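2018-06-11

Up at six to get the fasting blood test out of the way, which was a waste of virtue, as the clinic doesn't draw before nine on holidays and it was somebody's holiday. Ate a bagel on the way home out of spite.

The boundary letter came. Wyn Harries has gone and hired a surveyor. We have lived side by side for eleven years with a hedge between us that neither of us planted and neither of us likes, and now I learn from a firm called Restov that the hedge stands, for most of its length, on my land. I had been hoping it was his. A hedge you own has to be trimmed. He came out while I was reading it on the step and waved in the manner of a man who has just given away a dog.

I called Larasati to complain and she asked how long the hedge was. I said I had no idea. She told me to look on page two, and there it was, 34 yards. She said she pays a fellow 355 dollars to do hers and it is half that. I said I would do it myself. There was a silence on the line that I thought went on longer than it needed to.

So I spent the middle of the day looking for the shears. Not in the shed, not under the stairs. I did find the good colander, the deed to a car I sold under a previous president, and the box of Dad's letters from the merchant navy, which I have been meaning to put in order since March and which cost me the next two hours. He writes to my mother from every port to say that the food is bad. There is one from a place he can't spell where the food is good, and he sounds miserable about it.

Haf stopped by at two for the cake tin she says I borrowed. I maintain it was a gift. She took it, and also took the last of the rhubarb, and told me over the sink that Elis Eynon has shaved off the beard and looks like a thumb. I shouldn't have laughed as much as I did. He was very good to me when the roof went.

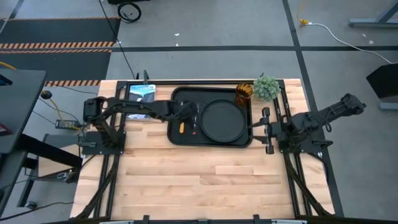
Maple butcher block, with a tray on it.

I do want a proper table. The one in my kitchen has had a folded beer mat under one leg for so long that the mat has become part of the leg. Priced a new one this evening, in maple, and shut the laptop again. 3000 dollars would buy me a lot of beer mats. Rizal says to get a secondhand top and oil it myself, and that any fool can do it, and he looked straight at me when he said it.

Borrowed his shears in the end, around five. They're the long-handled kind and need more shoulder than I've got. Did the stretch from the gate to the drainpipe and stood back, and it looked as though something had been eating it. Wyn watched from his upstairs window the whole time with a mug. He raised it to me when I stopped. I believe he was enjoying himself more than he has since his wife's brother moved out.

Arms like string now. Can hardly hold the pen, as you can see from the state of this page, which I admit looks much like the page before it.

Soup for supper, from a can, with the heel of the loaf. Read six pages of the Palema book and still can't tell the two sisters apart. One of them is going to turn out to have done it and I won't know which.

Must ask Larasati for the number of her hedge fellow, without letting her hear me ask. Blood test again tomorrow, at nine. No bagel.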